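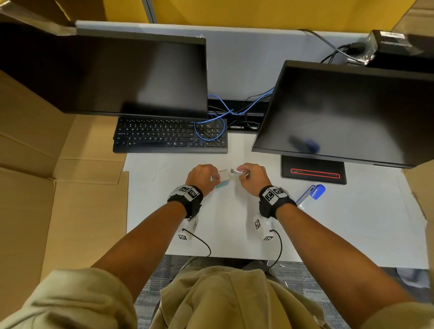 Wrist marker pose drops out when both hands come together

Katsuhiko Morikawa
Comparing wrist-marker tracking against a Groston two-finger gripper for small-part handling. Each wrist has a strap with a white marker block, plus a smaller marked module under the forearm, viewed from a head-height camera. With the hands a few centimeters apart, pose on the right wrist jumps. One take has 2,765 frames and only 1,797 have a valid pose for both wrists. The Groston log has no gaps, but it reads encoders, so that comparison is hardly fair. Camera or markers?

tanstead_user
Get a better camera. We went to an Erkby and never looked back.

heo_bench
Check exposure before buying anything. A white desk pulls auto exposure around, and white housings clip early. Lock it manually and run 500 frames with the hands still. If the pose still jumps, you have the planar ambiguity problem: one small square seen nearly face on has two valid solutions. Solve all visible squares on a block as one rigid body. Reject any pose with reprojection error over 3 pixels. Then rerun the Groston comparison on the same part.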